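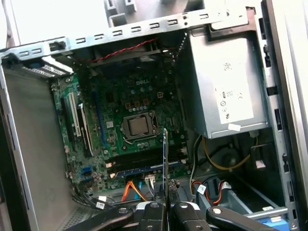 Folledcombe's captain on losing half her batting to the county

I caught Asuka Fukuda at nets on Friday, right after she'd bowled 13 overs in the heat (her words: "too many, write that down"). Her club side plays Fuddale in the cup semifinal in August, and three of her top five will be away with the county squad. So how's she feeling?

"Annoyed! We got here with those players and now I'm ringing around the second team," she told me, pulling off her boots. She doesn't blame the players one bit, though. "If the county calls, you go. I would."

What bugs her is the schedule, and she's pretty sure the date could have moved.

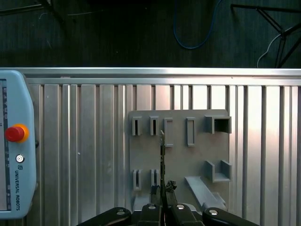

Sachiko Iwasaki sees it differently, and told me the cup date had been up since spring and every club had its chance to object. Fukuda laughed when I passed that along. "Fine, she's got me there. I didn't read it."

Her plan is to open with Chiharu Sakamoto, who made 29 against Falton from way down at number eight, and to bowl first if the coin lets her. 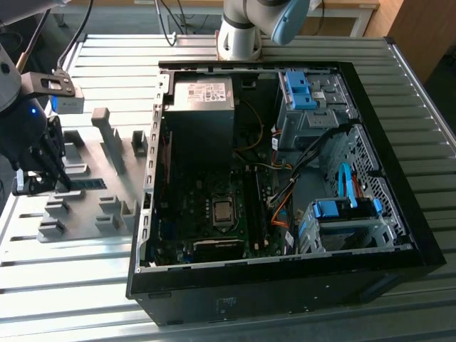

She also wants spin on early, even with a new ball, and she's been working on her own arm ball all month. "Fuddale like pace. They'll get as little of it as I can manage." Then she went back out to bowl some more.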